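Felville Handling Cell: Equipment Planning Report

Submitted to the Skosik Fund
Prepared by Danica Halás, project lead
September 5, 2018

Purpose of this report

The grant agreement asks for a statement of progress before the capital part of the award is released. The report covers the simulation work completed up to the end of August, the equipment we now propose to buy, and the items we have moved out of the first order. Spending on staff time is reported separately through the finance office.

Work completed

The planning phase was set up to settle three questions before any hardware was ordered: which type of gripper to specify, how large the work table needs to be, and whether one arm can cover both the sorting and the packing positions. All three have been studied in simulation. The arm model was supplied by Zellance with its quotation. The table and the test objects were built by our own team.

The gripper comparison took longer than planned. The first candidate, a vacuum cup unit, was dropped at the desk stage. Too many of the parts handled at Felville are porous or have open mesh faces, and the cost of a larger pump removed the price advantage. The remaining candidates are both mechanical, and the two-finger adaptive type is the one carried forward into the task trials.

The trials use plain objects on a bare grey table, so that errors in reach and approach can be separated from errors in recognition. In the ball task the start position includes a sideways offset: the red ball lies ahead of the gripper and to its left, outside the open fingers, and the arm must line up before it can close. We ran 140 trials of this task with varied offsets. The results were used to set the reach requirement in the purchase specification and should not be read as a forecast of performance on real parts.

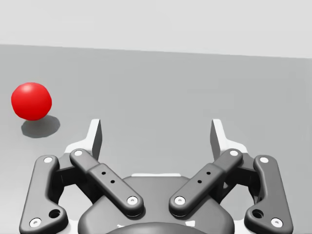
Proposed purchases

1. Arm and controller. Zellance has quoted a delivery time of 15 weeks from receipt of order. The quotation includes commissioning but excludes the mounting plate, which can be made in the Felville workshop.

2. Gripper. One two-finger adaptive unit with a spare set of fingertip pads. Farooqui has offered a unit on loan for nine days, and we recommend accepting the loan before the order is signed.

3. Work table. A fixed steel table, to be bought locally. The simulation allowed us to reduce the depth from our first estimate – this also frees enough floor for the guarding to open outwards.

4. Guarding and interlocks. Two quotations received, a third awaited. The price cannot be fixed until the safety assessment has been signed off.

Items deferred

The second camera and the tool changer have been moved to the next budget period. Neither is needed for the ball task or for the first group of real parts. Deferral reduces the first order by 19 per cent against the original plan. We ask that the difference be held as contingency against the guarding cost.

Risks

The main risk is delivery. If the arm is ordered after the safety assessment, installation will overlap with the annual shutdown at Felville, when no electrician is on site. Placing the arm order first would avoid this, at the risk of a small restocking charge if the layout changes.

A second risk is grip force. Contact between the pads and soft objects is modelled in a simple way, and we place little weight on the figures obtained. The loan unit will be used to measure it directly.

Decisions requested

Release of funds for items 1 and 3.
Agreement to the loan from Farooqui, including insurance cover during the loan period.
Approval to hold the deferred sum as contingency until the guarding order is placed.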